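FOR IMMEDIATE RELEASE

Trostivside Museum Reports Theft of 64 Ceremonial Spoons

TROSTIVSIDE, November – The Trostivside Museum confirmed today that 64 ceremonial spoons, known as the Suominen set, were taken from a ground-floor display case on Saturday between 2 p.m. and closing time. The alarm worked perfectly. It had been ringing on and off all week, and visitors had grown used to it.

The thieves left by the front entrance, paid for parking, and drove off toward Lenport. They did not take the museum's gold snuffbox, valued at roughly 4,000 times the price of a spoon, which was in the next case with a large sign on it.

Dolbridge police are asking antique dealers and anyone offered an unusual amount of cutlery to get in touch. Each spoon is 142 years old and has a small heron stamped on the handle. They are not dishwasher safe.

The museum will reopen Tuesday at 10 a.m. Admission remains free. The spoon gallery will stay closed, but the gift shop still has 100 replica spoons in stock, and these may be purchased in the usual way. 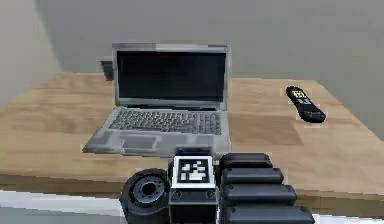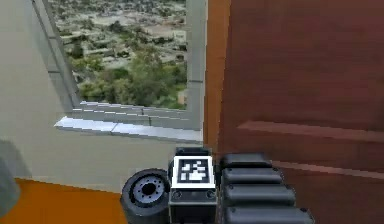
A laptop on a wooden tabletop (first image); a window with a view over a town (second image).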